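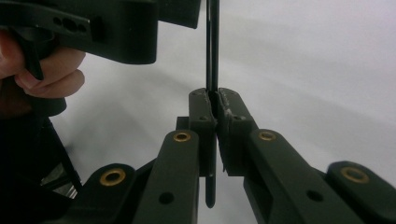

About Ristness

Ristness advises schools, workshops and small manufacturers on the purchase of robotic equipment. The company was founded by Zbigniew Zieliński and Krystyna Bednarek and keeps its office and test bench in Makowska.

What We Do

Clients come to us before an order is placed. We review the tasks to be automated, prepare a written equipment plan, and set out the full cost of ownership over the period the client chooses. Each plan covers purchase, installation, training, spare parts and storage. Wear items such as finger pads and bushings are listed on their own line, as these are often left out of first-year budgets.

Hand-held grippers are a regular part of our work. Our bench staff handle thin rods and other narrow parts with them, and the notes from those sessions are attached to the client's plan.

Our Record

As of Aug 31, 2024, Ristness had completed 61 equipment plans. Our parts price list holds 3,232 entries and is revised every March. We do not accept commissions from suppliers.

Our Offices

Planning and client accounts are managed in Makowska under Ms. Bednarek. Mr. Zieliński directs bench work and supplier review. A second office in Gendell handles school and college budgets.

Working With Us

Initial reviews are offered at a fixed fee of $1,000, credited toward the full plan if the client proceeds. Requests should be sent in writing to either office.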